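果物とジッパー袋 作業ノート

ノート内を検索 キーワードを入力 すべての項目

最終更新:2024年5月29日

袋詰めの回。朝からずっと袋と果物のことしか考えていない。楽しい!

先週の続きで、テーマは「形のばらばらなものを、中が見えるまま一袋にまとめる」。箱なら角を合わせれば済むのに、袋だと入れる順番で仕上がりがまるで変わる。同じ中身なのに、あるときはぺたんと平らになり、あるときは片側だけぽっこり膨らんで立とうとする。先週はこの膨らみに振り回されて終わったので、今週は順番を先に決めてから始めた。

袋は Hetow の透明ジッパー袋。一箱48枚入りで、残りはもう半分を切っている。次の注文は Eyvindsson にまとめて頼むつもり(棚番号は644のまま。前回、隣の棚の無地の袋を持ってきてしまったので大きく書いておく)。オレンジ色の口のものを選んでいるのは完全に私の好みだったが、使ってみたら好み以上によかった。透明なフィルムはとにかく端が見えない。白い台に置いた日には、どこが口でどこが底なのか、目を近づけないと分からなくなる。口に色が一本通っているだけで、袋の向きが遠目にもすぐ決まる。

台の上も少しいじった。果物は赤いトレイへ。前は台にじかに並べていて、丸いものが転がるたびに作業が止まっていた。トレイに縁があるだけでこんなに落ち着くとは思わなかった。位置は左奥。中央はまるごと袋のために取っておく。袋は畳んであるときは小さいくせに、開いて広げると遠慮なく場所を食う。

白い天板と薄い紫がかった灰色の囲いという組み合わせも、果物が入ると急に華やかになる。ドラゴンフルーツのピンクと、うろこの先の緑! 隣の濃い紫の丸いのと並ぶと、静物画でも描きたくなる。絵は描けないので眺めるだけにしておいた。
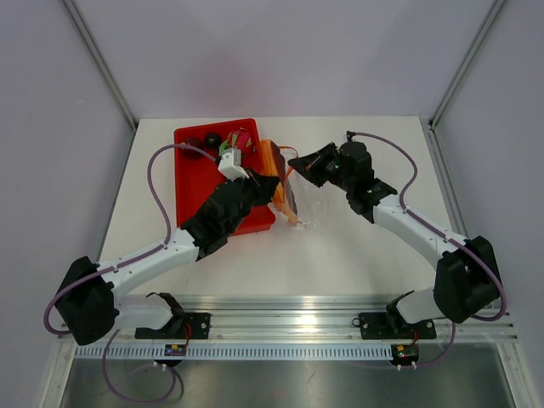
丸い果物と平たい包みを同じ袋に入れるなら、どちらが先か。

平たいものを先に入れて袋の片面に沿わせ、丸いものをあとから底の角へ寄せる。逆にすると平たいものが丸みに乗り上げ、口の近くに角が出てくる。

上の順番は、書けば二行なのに、納得するまでに先週まるごとかかった。ラザフォードさんは最初から「平らなものは壁紙だと思えばいい」と言っていて、私は正直よく分かっていなかった。やってみると本当に壁紙だった。片面がぴんと張ってくれるので、あとから入れるものの行き先が自然に決まる。

試した入れ方を忘れないうちに書いておく。

ひとつめ。大きいものから順に。引っ越しの箱ではこれが定石だと思うが、袋では大きいものが真ん中に居座って、残りが両脇に押しやられる。口を閉めるとき両端だけが浮いて、真ん中が引っぱられる。見た目もよくない。

ふたつめ。重いものから順に。底は安定するのに、軽いものが全部上に集まって口のすぐ下で渋滞する。薄い包みの端がジッパーの溝に入り込もうとするのもこの並べ方のとき。

みっつめ。平たいもの、丸いもの、柔らかいものの順。今のところこれがいちばん気持ちいい。柔らかいものは最後に入れても隙間の形に合わせてくれるし、上から軽く押さえれば口の下に余白が戻ってくる。余白は5センチ欲しい。それより少ないと、閉められはするが、閉めるあいだ中身がずっと口を内側から押してくる。

よっつめは番外で、袋を寝かせたまま横から滑り込ませる方法。バログさんの案。見た目はすごく優雅で、思わず拍手した。ただし表面のつるつるした包みでないと途中で引っかかる。つるつるしたものに限れば一番早いので、捨てずに取っておきたい。次回、包みの種類を増やしてもう一度。

開け方についても。袋の口は、開いているつもりでもフィルム同士が貼りついて閉じていることがある。入れる前に口の両側をつまんで離し、中に空気を入れておく。これだけで入れやすさが段違いになる。空気が入ると袋が自分で立体になってくれて、あの「ふわっ」とする瞬間が私は好きだ。新しい袋ほど貼りつきが強いので、使う分は先に口を開いて台の脇に重ねておくことにした。重ねすぎるとまた貼りつく。およそ8枚までにしておくのがよさそう。

それから、袋のしわ。しわは敵だと思っていたのに、今日で少し考えが変わった。ぴんと張った新品の袋は中身に合わせてくれず、角のあるものを入れるとすぐに突っ張る。何度か使ってくしゃくしゃになった袋は、光をあちこちに跳ね返して中が見えにくくなるかわりに、形のまちまちな中身をうまく受け止める。だから練習用には使い込んだ袋をそのまま回し、見た目の記録を残すときだけ新しいのを下ろす。古い袋は口のところが傷んでいないかだけ見ておくこと。

中身の色の話も書いておきたい。外から見て何が入っているか分かる、というのが今回の目標のひとつなので、色の組み合わせはけっこう大事。オレンジのものはしわ越しでもよく分かる。暗い赤は、袋の下のほうに入るとかなり沈む。灰色と白の模様の包みは袋のてかりと紛れて、いちばん手ごわい。似た色の包みを二つ続けて入れると、開けるまで一つに見えることがあるので、あいだに色のはっきりしたものを挟む。実用のつもりで始めたのに、花束を組んでいるような気分になってくる。

口を閉める工程は、バログさんと二人でしばらく議論した。指で端から押していく普通のジッパーは、閉まったかどうかが感触で分かるのが強みで、つまみを滑らせる式のものは、力が一点で済むのが強み。私はつまみ派。あの小さな部品がすうっと走っていくところに、道具としての賢さが詰まっていると思う。バログさんは押していく派で、ぷちぷち伝わってくる手応えがないと安心できないそうだ。決着はつかなかった。次回も続ける予定で、私はすでに反論を考えてある。
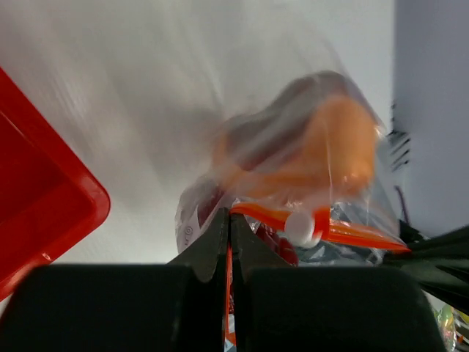
ジッパーの最後の端だけ閉まりきらないときは、どこを直せばいいか。

いったん半分ほど開け直し、端の近くにある中身を底へ落としてから、口の帯をまっすぐに伸ばして閉める。帯がねじれたまま最後まで送ると、終わりの部分が浮きやすい。

端の浮きは、終わり側ばかり見ていると直らない。先週の私は終わり側の角を指でぎゅうぎゅう押し続けていた。見るべきは真ん中だった。真ん中で帯がたわむと、たわみがそのまま終点まで運ばれていく。カーペットのしわを部屋の隅まで追いやるのと同じ理屈で、どこかで逃がさないかぎり最後に必ず出てくる。気づいたとき思わず声が出た。ラザフォードさんが隣の部屋から何事かと覗きに来たので、紙に図を描いて説明した。図はノートの裏表紙に貼ってある。

空気抜きについて。ぺたんこにしたい場合は、口を端だけ残して閉め、袋の底側から口へ向かって手のひらでゆっくり撫でる。果物が入っているときは撫でずに、立てて少し待つだけにする。柔らかいものを押して平らにするのは楽しいけれど、果物でやると悲しいことになる(経験談)。

取り出しもおろそかにしない。入れた順の逆に出すのが素直で、柔らかいもの、丸いもの、平たいもの。最後の平たい包みがフィルムに貼りついて残りやすく、空だと思って畳んだ袋の中から出てくることがある。畳む前に袋を立てて底をひと揺すり。今後はこれを手順に入れる。

Nalotwood の作業台に敷くものについても相談した。白い天板のままだと、透明な袋の輪郭がどうしても消える。薄い色の布を一枚敷く案が出ていて、色の候補は若草か水色。私は水色に一票。布にすると袋が滑らなくなるので、滑らせて向きを変える動きとの相性を見ないといけない。袋の端が布の織り目に引っかかる心配もある。端切れを持ってきて、台の半分だけで試してみるつもり。

果物はトレイに戻すとき、下に向ける面を毎回変えること。丸いものどうしは隣り合わせに置くと、互いに支えになってあまり転がらない。ドラゴンフルーツはうろこの先が袋に引っかかるので、入れるなら一個だけで大きめの袋に。うろこの向きに沿って、付け根のほうから入れると引っかかりが減る。反対向きでやると、びっくりするほど入らない。

記録は Drundeo の共有表に転記済み。列の名前を「詰め方」から「順番」に変えたので、古い行を見るときは読み替えてほしい。写しがほしい人は声をかけて。

次にやること

・横から滑り込ませる方法を、表面のざらついた包みで
・水色の布、台の半分
・使い込んだ袋と新しい袋で、まったく同じ中身を並べて見比べる
・Eyvindsson への注文。口がオレンジのもの。棚644
・つまみ派の反論の清書

8月には桃を使いたい。産毛のある果物は袋のなかでどう動くんだろう。今から待ち遠しくて仕方がない。

最近の項目

・トレイの縁の高さを比べる
・畳んだ袋のしまい方 その二
・丸いものが転がらない並べ方
・ジッパーの溝の掃除
・包みの色見本を作った日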